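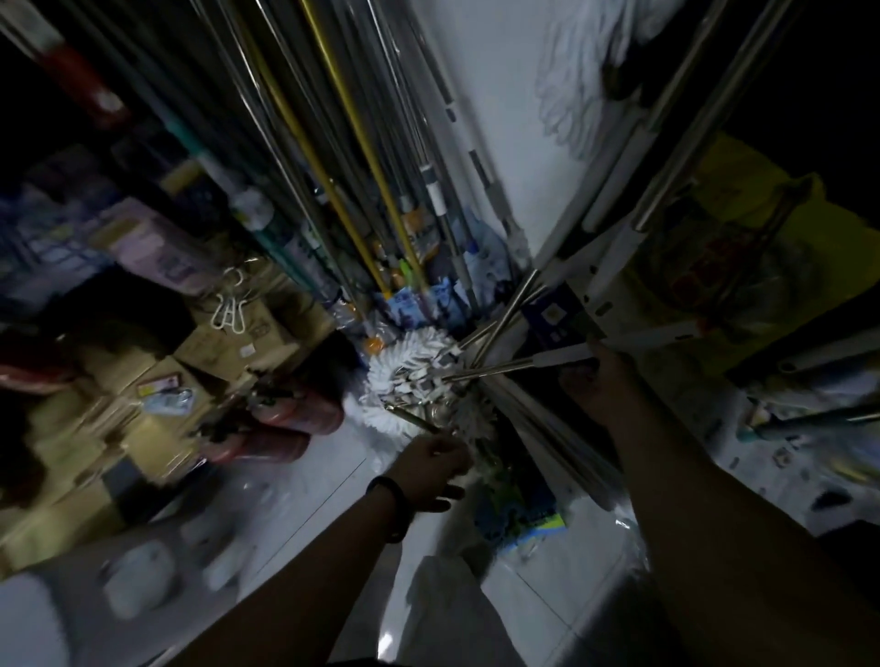

I have been looking for a decent mop since February, and I finally found the right place to look! It's a housewares shop my friend Dwayne Van Dusen put me on to, the kind with one narrow aisle for everything that has a long handle. And oh, the handles. Mostly shiny silver metal, a few with gray and white banded grips, and then one gold one leaning in there like it came from a fancier store. You really do have to get both hands into the bunch to reach anything. I had my heart set on a string mop, because that's what my grandmother used, and there was a lovely fluffy white one hanging up against the wall. Then I spotted the round white chenille head in the middle of all those poles and completely changed my mind.

I love chenille. My old one picked up dog hair like nothing else, and it went through the wash more times than I can remember before the loops gave out. Our kitchen and hallway come to 300 square feet of tile, so I want something soft that covers a lot of floor without a bucket the size of a bathtub.

Sohail Durrani left a comment on my last cleaning post asking whether it's better to buy 2 heads at once. Yes – always! One on the floor, one in the laundry. Skip the fabric softener, and let them air dry.

Next up is the broom closet, where I want to put in a rail and some hooks before the handles start falling on me again.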